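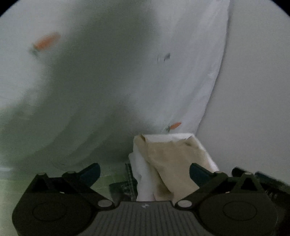
The first thing I learned about teaching a robot to handle laundry is that I have terrible laundry habits. I grab a shirt by whatever part is closest, I shake it, I change my mind halfway through. All of that goes straight into the recording!

I spent an afternoon at Lisanent, a small outfit on the second floor of an old print shop, where people teach machines household chores by doing them with a gripper in one hand. You squeeze, the jaws close, you let go, they open. There's a camera looking out over the jaws the whole time, so the machine gets to learn from more or less what it will see later on its own arm.

My job was cloth. Pick up a piece, move it to a container, lay it down, start again. (I'd been hoping for dishes, which at least stay the same shape when you look away.) Hanging cloth was the worst of it. You think you've got hold of an edge and you've got a fold, and then the whole sheet swings toward you like it wants a hug. One of the sheets had carrots printed on it, and by four o'clock I had strong feelings about carrots.

The trainers were very kind about my first 40 tries, most of which went in the trash. I was too fast. I also kept reaching in with my free hand to straighten things, because that's what hands do, and every time I did it the take was ruined. The trick they gave me was to pause with the jaws open before each grab, long enough to breathe in. It felt silly and it helped a lot.

The software they use is called Bratinero, and it does one thing I loved: it plays your take back right away, from the gripper's point of view. Watching mine made me a little seasick. You can see every wobble and every second thought.

The team had 1574 good takes of cloth work when I visited, and 319 of those were just lifting a corner. They'd also tried remote control, with a Jaseo arm across the room and a pair of joysticks. I had a go at that too. It's slower and oddly lonely, and I missed being able to feel the fabric tug back through the handle. One of the trainers prefers it, though, and says her shoulders thank her.

I went home with a sore wrist and a basket of clean towels waiting on the bed. I picked up the first one, stopped, took my little breath, and went for the corner. My husband asked what on earth I was doing.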